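Board game library check, Naltunbridge club, 2 November 2024. Checked by Mi-kyung Jin before the doors opened.

- [x] **Nindum** - 710 pieces, all present. Yes, I did them all. The box lid has split at one corner again, so please stop storing it on its side.
- [x] **Byun** - complete, if you accept a button as the fourth merchant. I have decided to accept it.
- [ ] **Edik** - 17 cards missing from the winter deck. Unplayable past the second round, though several members have apparently been playing it since July.

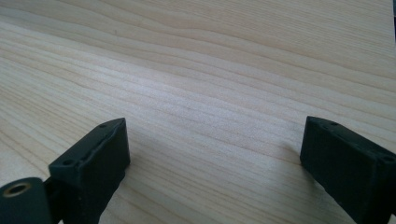
Woo-jin Yang reckons the winter cards went home inside somebody's copy of the expansion, and would like everyone to look before we pay for a new deck.

- [x] Dice - bagged by colour. One blue d6 has two fives and has been retired.
- [ ] Rulebooks - Byun's is stuck together from page 4 onwards. Smells of squash.

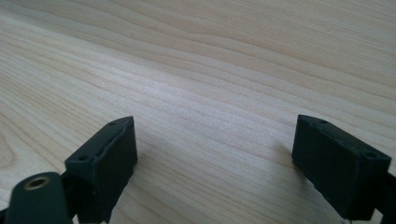
Can we still lend Edik out? Only with the winter deck left in the cupboard and a note on the lid, so borrowers know to play the short game.

- [x] Sand timers - both run. They disagree by a fair bit, so use the same one for both teams.
- [x] First aid tin - plasters restocked after the stapling incident.

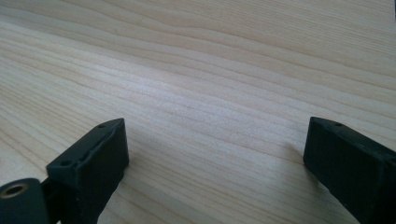

Table top, games room

- [ ] Fire door - kept clear, apart from the coats. Coats count.
- [ ] Sign-out sheet - last entry reads "the big one". We own several big ones.

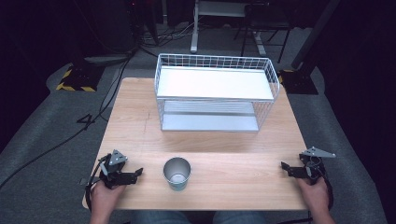
Whoever borrowed it can write the title in properly next time, with a name and a date. Next check when Edik is mended or I lose patience.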